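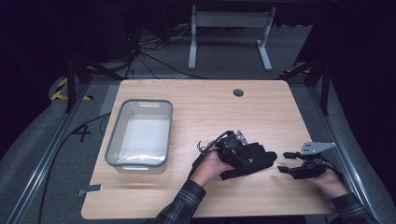
In December I went to the open day of a robotics workshop in Wundton, 46 kilometers from my home. I had wanted to go already the year before, but then I was sick. My cousin's friend Arne Pfeiffer works there, and he put my name on the list for the afternoon group. We were 14 visitors, most of them students, and I think I was the oldest. I expected big orange arms behind glass, like in a car factory. The part I remember best was much smaller: a table, a gray plastic basket and a black gripper in each hand of a person in a plaid shirt. The grippers are held by people so that the robot can later learn from the way they move. I knew this idea from reading, but I had imagined something light, like a pair of kitchen tongs. These are bulky things with cables, and you hold them from below.

Arne explained the project, which is called Galumon. He speaks fast, and I did not catch everything about the software. What I understood is that the same small job must be done many times by different people, because everybody moves a little differently. Gilmar Sales, who led our tour, told us that new people are usually too quick. They want to show that they are good at it. He asks them to slow down, and after about two hours they find their own speed.
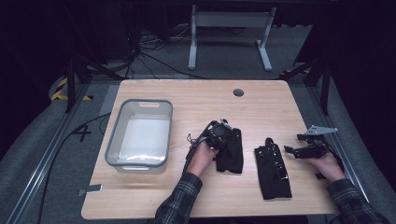
I asked him if the work makes the wrists tired. He said yes, in the first week, and that they take many breaks. A student from Stondale wanted to know why they don't simply film bare hands. Gilmar answered that they also tried this, but a hand can do things that a gripper cannot, so for their project the gripper is better. I found this a good answer. My own fingers do so much without asking me!

Later there was coffee in the hallway and a short talk by a guest from Marquez – too many slides for me. I left before the end to catch my train. Arne says they will do another open day in spring, and visitors may perhaps try the grippers themselves. I already asked him to put me on the list again.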